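Community > Robots & Automation > Buying Advice

Filed under: kits and grippers, data collection, before you buy

Is the Brikard handheld gripper kit worth it for bathroom jobs?

Mon 27 October, posted by Nii Lamptey

Hi all, hoping someone has hands-on time with the Brikard pair. I've got a small budget to get demonstrations recorded in bathrooms (wiping the counter, putting things back by the sink, that sort of thing) and I'm stuck between buying the kit at £897 or paying Gyamfi to come and do the recording for me at £133 a session. I've only ever used a leader arm on a desk, so walking about with a gripper in each hand is new to me. Main worries are tracking near shiny surfaces and whether my wrists will hate me by lunchtime. Also, do I really need both hands? The single one is a lot cheaper and I'm tempted!

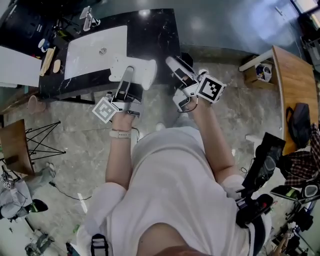 Araba Nartey, member since July

We've had the kit for a few months and I'd buy it again, with a bit of grumbling. Get the pair. I tried to save money with one and gave up, as half of what you do at a sink is holding something with one hand while the other gets on with it.

Shiny surfaces: black marble with a sink let into it was my worst room for tracking, and I did have takes where the position jumped. What helped was keeping the big square markers facing outwards and not letting my sleeve or the cable flop over them. I wear a loose t-shirt for it now. Tape the cable down along your forearm too, the loop catches on taps (ask me how I know). I lose some 5 takes in a morning that way if I'm careless.

Wrists are fine for me up to 60 minutes, then I need a proper break. It's leaning over a low counter that gets you, my back goes long before my hands do. Bring a stool.

The manual is dreadful, by the way. Calibration is on the back page and the drawing is upside down.

Sarkine

never used brikard but we paid gyamfi for two sessions. nice people, turned up on time, files were named all over the place and it took me ages to sort them. if you only want a couple of rooms i'd go with them, more than that and the kit pays for itself pretty quick

check what the spare finger pads cost before you order, Nirnance do them cheaper but i don't know if they fit the new ones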